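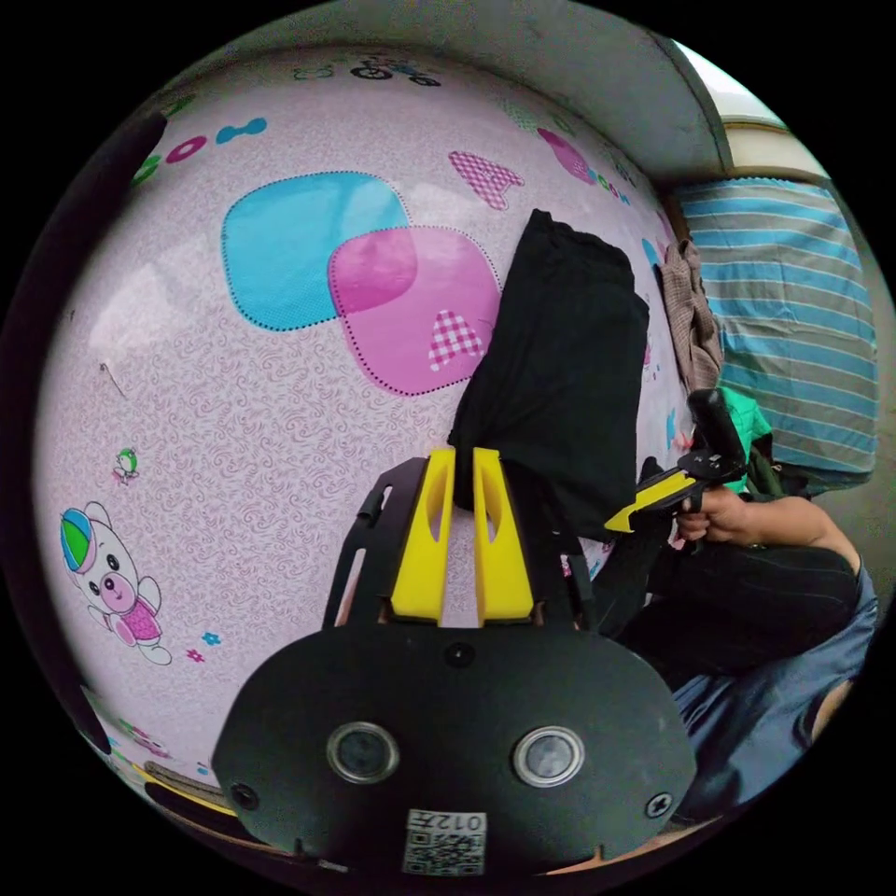 Mokero Play Mat by Clivbridge

A floor mat for people who have looked at their floor and then at their toddler and decided one of them needs covering. The Mokero goes down in the time it takes to find the other sock, and it rolls up again when company comes, assuming company is the sort that expects to see floorboards.

We have carried it since July, when Leonie Lüthi in our returns office took a display mat home and did not return it. She has since paid for it. We took this as a review.

Colors

Pale pink, oatmeal and a blue the maker calls Harbor. Pale pink sells best by a wide margin, even to customers who phone first to tell us they are not pink people. Oatmeal hides crumbs. Harbor hides nothing, but it looks very good in a hallway. 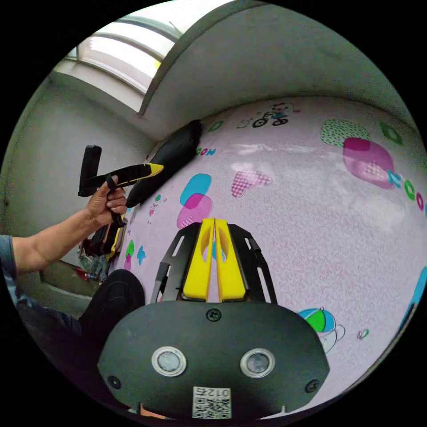

Laying it out

Unroll it printed label down and leave it flat overnight. The edges will curl. Heavy books help, and so does a dog. If one corner is still up after nearly two days, roll the mat the opposite way, leave it for an hour and try again.

Sweep first. Anything you leave underneath will be felt by the person who left it there, usually barefoot.

Keep the mat a hand's width from radiators and off heated floors. It should not be laid over deep carpet, where it tends to travel.

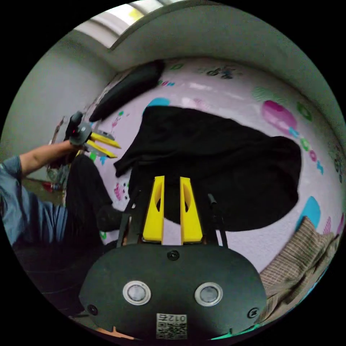 Bright yellow, standing parallel.

Cleaning

Warm water, dish soap, soft cloth. Washable marker comes off. Permanent marker was named by someone who meant it. Do not put the mat in a washing machine — a customer in our own building tried, and we now stock the machine's door seal too.

Let both sides dry before rolling it. A mat rolled up damp will smell like a gym bag, and our warranty has a paragraph about that.

What comes with it

The mat, 2 carry straps and a care card in small type. The Carroll storage sleeve is sold separately. You can live without it, but the mat will then stand in a corner looking like a body in a detective show. 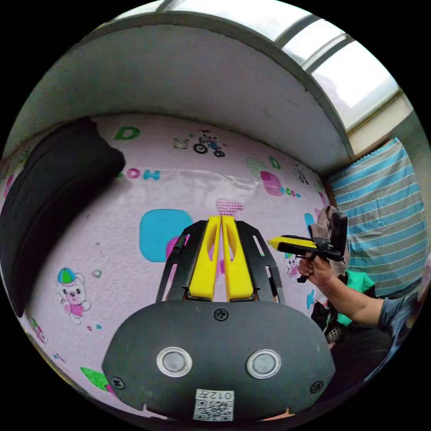
Seen from behind, floor mat below.

Warranty and returns

Clivbridge covers splits and peeling for 3 years of household use. Teeth are not covered, whoever they belong to. Unused mats can come back to us within the month, rolled, with the straps. Write to Kathleen Ó Néill at the service desk and include your order number. She answers everything, including the letters that are mostly about grandchildren.

Page updated 15 September 2022

Search products
Enter keyword or item number
Go

Related items
Carroll Storage Sleeve
Triline Corner Weights, set of 3
Triline Under-Mat Grip Sheet
Clivbridge Hallway Runner
Mokero Mat, travel size

Contact us | Shipping | Copyright 2022 Triline Home Supply | Back to top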